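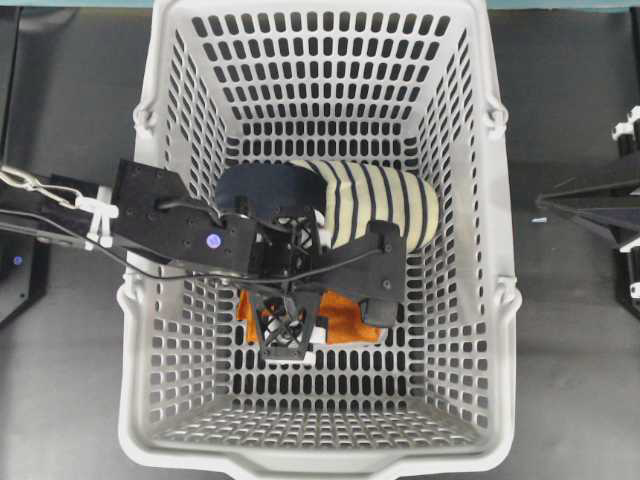 White basket on the sorting table, orange cloth inside.

STELMAKH HOUSE RESIDENTS' LAUNDRY GROUP
Minutes, August meeting
Laundry room, ground floor, 7.15 pm start (supposed to be 7)

Present: Florence Landry (chair), Danylo Yatsenko (minutes), Kamonchanok Suwannarat, Teodoro Vidal, Remedios Valcárcel from 7.40
Apologies: flat 9, flat 22

1. Last minutes
Agreed. One correction, Kamonchanok did not "refuse" to move the drying rack, she asked where it was meant to go. Corrected.

2. Matters arising
Hook behind the door: done, Teodoro. Second hook still to do.
Light over the sink: landlord's agent says it is on the list. Has been on the list since spring. FL to ring again.
Lint: see item 5.

3. Baskets
Long item. Three baskets gone upstairs and not come back. FL put a note in the lift, one basket returned with somebody's socks in it. Socks on the shelf, please claim.
KS says the white plastic ones with slots are the ones to stick with. Air gets through, they wipe clean, and you can see from the side if there is something left in the bottom. TV prefers fabric bags becuase they fold flat. KS: bags go musty, we tried bags two winters ago. TV accepts this but wants it noted that the bags were cheap ones.
Discussion on size. Current size goes through the door without turning sideways. Bigger one would not.
Skatville will do a set of the same for 70 including delivery. FL thinks dear. DY to ask at Grunport as well before anything is ordered.
Labelling: paint pen on the rim, not stickers. Stickers came off last time and blocked the filter in machine 2.
Agreed: baskets stay in the laundry room. If you carry washing up in one, bring it back same evening.
Agreed in principle: buy replacements, upper limit 100. Vote 3 for, none against, TV abstained (bags).
Action DY: Grunport price.
Action KS: paint pen.

4. Sorting table
Dark grey top is fine, shows up powder though. Wipe it after use, cloth is on the nail. Please do not leave bleach bottles standing on it, there is a ring by the window end already and it won't shift.
Teodoro asked if the table could go against the long wall. Tried it during the meeting. Machine 3 door hits it. Moved back.
RV arrived here.
RV asked whether folding and sorting could be kept to separate ends, dirty at the sink end and clean at the door end. General agreement. FL to write a card, KS to check the card as last one said "dirty residents".

5. Machines and lint
Machine 1 fine. Machine 2 fine since the sticker business. Machine 3 makes the noise on fast spin. TV says it is the feet, needs levelling. RV says it has always made the noise.
TV to have a look with a spirit level, not to take the back off.
Dryer lint: tray full again three times this month. It takes ten seconds. Notice to be moved from the wall to the dryer door itself so you have to touch it to open it.
Meter reading on the shared supply 3,011. FL has the previous one at home, will work out the difference and send round.

6. Colours
Complaint from flat 14, pink shirt, used to be white. Thinks something red or orange was left in the drum from the load before. Could not be settled who. FL has spoken to flat 14, who is all right about it now.
RV suggests everyone puts a hand right round the inside of the drum before loading. Small things stick up at the top where you don't look.
KS: new bright cloths and tea towels should go on their own the first couple of washes. DY asked about those colour catching sheets. Mixed views. RV swears by them, KS says waste of money. Not a group matter, buy your own.
Suggested order for shared loads (kitchen cloths, hall curtains, the common room throws):
whites and pale towels first
then mixed colours
oranges, reds and dark blues last, cool wash
Agreed. To go on the same card as item 4 if there is room.

7. Lost and found
Shelf is full. Things left over a month go in a bag for the Zolositz shop, RV drives past it. Exceptions: baby things and anything that looks hand knitted, keep those longer.
On the shelf now: socks (see above), pillowcase, one oven glove, a swimming towel, belt from a dressing gown.
TV claimed the oven glove during the meeting.

8. Money
In the tin, counted by RV and DY. Enough for the baskets at Skatville price plus powder. Powder sub stays as is for now.
FL would like receipts in the envelope and not in the tin as the coins tear them.
Question of whether to buy powder in the big tub. KS: only if it has a lid that shuts. Left for next time.

9. AOB
Ironing board cover scorched. Still usable on one side. RV has a spare from her sister, will bring it down.
Window: last one out shuts it, rain came in on the clean pile.
Pegs, we are short. If you have a bag of them under your sink please bring some.
Quiet hours. Flat 3 asks no fast spin after 10 pm. Agreed, already a rule, needs saying again.
Kamonchanok away for most of next month, Danylo has her key for the cupboard.

Meeting closed 8.50 pm.
Next one same place, date to go up in the lift. FL to bring the biscuits as RV did them this time.

Actions
FL: ring agent re light, card for table, meter sums, biscuits
DY: Grunport price, type these up
KS: paint pen, check card, find out about tub with lid before she goes
TV: second hook, level machine 3, move lint notice
RV: Zolositz bag, ironing board cover

Minutes typed up by DY, any mistakes tell me before the next meeting and not at it.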